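We use cookies to remember your place in the chapter. OK / Manage settings

Chapter 9
Can It Do the Dishes Yet?

My aunt asks me the same thing every December, usually with a dish towel over her shoulder: "So when do I get one?" She means a robot that clears the table. I've been teaching this course long enough that I ought to have a snappy answer, and I still don't, so I mumble something about it being complicated and then I go dry the glasses.

This chapter is my longer answer (she has promised to read it!). We're going to look at chores, the really dull ones, and ask which of them a machine can do today in a home or on a shop floor, and which ones fall apart the minute somebody moves a chair.

Let's start with the smallest chore I can think of, which is picking one thing up off a table and putting it somewhere else. You did this dozens of times before breakfast and I bet you can't remember a single one. A machine has to work out where the thing is, which way it's facing, where two fingers could close on it without slipping, and how to get there without knocking over the neighbors. Then it has to let go properly, and letting go is harder than it sounds.

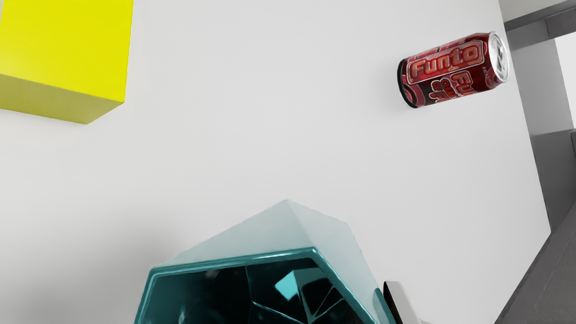 Shape matters more than you'd think. A cube is friendly, with flat sides facing each other that two fingers can press against. A soda can is fine standing up, but lay it on its side and it may roll away at the first clumsy touch, and now you're chasing it. Anything with slanted faces is a nuisance, since squeezing a slope tends to push the thing out of your grip, like a wet bar of soap. Keep those three kinds in mind, because they come back all through the chapter.

A lot of this practice happens in simulation, and students sometimes feel cheated by that. I did too, at first! But when Peiyu Tang and I were putting together the exercises for this book, we ran 1,738 simulated pickups over one long weekend at Gistdale and didn't have to mop up a drop of soda. Try that in your kitchen. The catch is that a simulated can only has the weight and friction you gave it, and if you guessed wrong, your robot has gotten very good at a world that doesn't exist. We'll spend all of Section 5 on that gap.

So, the dishes. My feeling is that single steps are in decent shape and whole chores are not. Grabbing a cup is one step. Clearing a table after a birthday party is over 9 minutes of steps even for me, with forks under napkins and a plate somebody may or may not be finished with. Shops have it easier, because you can tell a shop to put the boxes in the same spot every time. Good luck telling a family that.

Before you read on, try this with a friend:

1. Put on oven mitts and clear your desk using only a thumb and one finger on each hand. Notice what you drop.

2. Set out a block, a can and something with odd angles. Close one eye, pick each one up, and write down where your fingers landed. Then tip the can over and do it again.

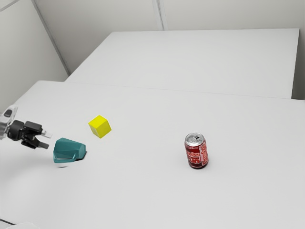

9.1 What Counts as a Chore?

I like to split a chore into the part you'd brag about and the part you'd forget to mention. Folding the shirt is the first kind. Finding the shirt, turning the sleeve right side out and noticing the sock stuck inside it are the second, and that's where most of our trouble in this chapter is going to come from.

2 comments | 5 shares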